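7月 水曜日 16:40
文:Hazem Benmoussa(評価担当)
確認:Vlastimil Jurčo

Kirkasach 助成課題 進捗報告
把持評価キット「Morsy」の導入検討について

1. 今期の作業範囲
前回報告で未了としていたMorsyの受入試験のうち、シミュレーション環境の構築と単一物体の把持試験を実施した。実機側の据付はUrkikの電源工事の完了待ちであり、今期の費用には計上していない。評価対象は標準構成のソフトウェア一式とし、オプションの力覚モジュールは除外した。

2. 導入作業
インストーラは手順書どおりに動作した。ただしライセンスサーバの既定ポートが所内の規則と競合し、設定変更の申請に7日を要した。供給元Bradusへの問い合わせには翌営業日に回答があり、次版の手順書に注記を加えるとのことである。計算機は既設品を流用し、追加購入は行っていない。

3. 試験条件と結果
試行は332回を計画し、300回を有効とした。残りは初期化時に物体が作業面に干渉したもので、物理演算の刻み幅を変更した後は再発していない。物体の初期位置と姿勢は毎回乱数で与え、乱数の種は全件記録してある。成功率の集計は判定基準の確定後に行うため、本報告には数値を載せない。現行の判定は持ち上げ高さのみを見ており、把持後の滑りを失敗に数えるか否かで結果が変わる。この点はJurčoが基準案を作成中である。

4. 手先視点の描画
学習用の観測には手先視点の画像を用いる。作業面は灰色の無地とし、青色の小物体を一つ置く構成を基本条件とした。指は左右に開いた状態から接近を始める。 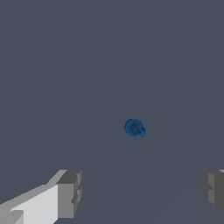 描画の解像度は処理速度を優先して低めに設定している。斜めの輪郭には段差が出るが、物体と作業面の色差が大きいため、領域抽出の段階では支障がないと判断した。影と反射は基本条件では扱わない。実機との差が最も出やすい項目であり、次期に照明条件を追加して比較する。

5. 予算
今期の支出は保守契約の前払い分2,000ユーロのみである。費目間の流用はない。

6. 次期の予定
・判定基準の確定と有効試行の再集計
・照明条件の追加
・力覚モジュールの見積取得
・Urkikでの据付日程の調整

据付が次期の前半に間に合わない場合は、実機試験の開始を一期繰り下げ、その間にシミュレーション側の物体種を増やす。変更の要否は工事日程の確定後に改めて届け出る。

コメント 0件 共有 7件
お問い合わせ:Kirkasach 課題管理窓口 | © Kirkasach | ページの先頭へ戻る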